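Apartment 12

1. The Cup

I'd been subletting on Brurkgate for 7 months when the white cup started bugging me. Just a plain plastic thing, scuffed all over, the kind you'd keep toothbrushes in. Everything else in that kitchen was so fancy! Marble counter, double sink, a tall chrome faucet I was a little scared of. And then this cup, lying on its side on the wire rack like it had come home late and couldn't make it to bed.

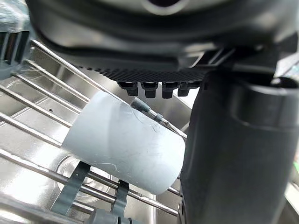 2. The Landlady's Letter

I wrote and asked if I could toss it (along with 515 expired coupons from a drawer, but that's another story). She wrote back in green ink, one line. "The cup stays, dear, and it likes the left side."

So okay, fine. I left the right basin clear and gave the cup the whole left one, rack and all. I even put fruit out in the dark bowl, a pink one and a green one, because it felt like company was coming.

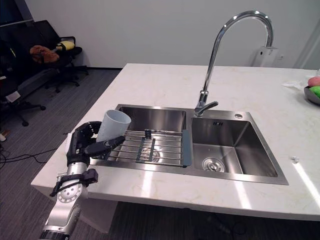
3. July

I moved out in July, into a place over the Gilteo bakery with a sink the size of a shoebox. I packed my own dishes in newspaper and handed the keys through the mail slot, and I was very proud of how little I'd kept.

Then I opened the last box, the one marked SOCKS, and sat down on the floor. I took it over to my tiny sink and set it on the left.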